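The Sorting Box
Jul 5, 2018

My brother-in-law had sold me on the box before I ever saw it. It was going to change how we lived, he said. Every small thing in the apartment would get a cell of its own, and once it had one, we would never hunt for anything again.

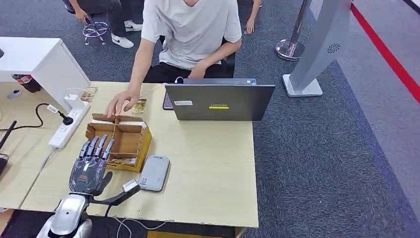
I have heard this kind of talk before. There was the pegboard, and the label maker, and the season of glass jars. Each of them worked for as long as he was in the room talking about it. But he had driven over from Irkton with the thing on his front seat, belted in, and my husband was already clearing the table, so I made coffee and kept my mouth shut for as long as I could.

"What goes in it?" I said, when that time was up.

"Everything."

"The power strip?"

"The power strip stays out. The power strip is infrastructure."

He had a method. It came from a book by a firm called Pindel, and it had a name, the Zirkerero method, which he said with a good deal of care, as if it were somebody's mother. You took each object in your hand. You asked it when it had last been of use. If it couldn't answer, it went in the trash, and if it could, it went in a cell. He said 3,000 households had done this and had written in to say thank you. I asked who had counted the letters. He told me that was exactly the sort of question the first chapter warned about.

We started with the power bank. It had last been of use in May, on the bus to Sampaio, when my phone died outside the tunnel and I lay against the window charging it in my lap like an egg. So it had its answer. It also would not go in the cell he had picked for it. He tried it flat and he tried it on end, then he set it down next to the box, squared it up with the edge of the table and said that next to the box was a kind of zone.

"So it's on the table," I said.

"It's in the zone."

"It was on the table before you got here."

My husband said my name in the way he has.

The bits of wire went in. I could not tell you what a single one of them was for. I picked up the longest and asked it when it had last been of use, out loud, and all three of us waited. Nothing. I held it over the trash can.

"Well, hang on," said my husband.

"It didn't answer."

"You never know with wire."

So the wire kept its cell, and I began to see how this would go. The things we used wouldn't fit and the things that fit we didn't use. I said so. My brother-in-law wrote it down, which I will admit took some of the wind out of me. He said the second edition might want it.

By then he had moved on to the drawer under the phone, and he brought the whole drawer over and tipped it out. Dead batteries, a key, stamps from before the last price change, the instructions to a blender we gave away. A coat button I had spent a winter looking for - that one I took and put in my pocket, and he let me. He paid 200 dollars for the course that went with the book, it came out somewhere in there. He said it to the batteries more than to us.

I thought about that. He lived alone now, in two rooms, and I had seen them. There was hardly anything in them to sort. You could have put what he owned in a box that size, if you left out the bed. I wondered what he asked his things, over there, and how long he gave them to answer.

"Show me where the stamps go," I said.

He looked up to see if I was making fun of him. I mostly wasn't.

"Stamps are paper," he said. "Paper's a front cell."

"All right."

"You have to ask them first."

I asked the stamps. They had last been of use a long time ago, on a letter to his mother, back when she was still mine to write to as well. I told him that. He took them from me and put them in the front, standing up so you could see the edges.

It was 10 at night when he left. I still don't believe in the box. The key turned out not to open anything we own, and the power bank has been on the table ever since, in its zone. But last week I needed a stamp, and I went straight to it.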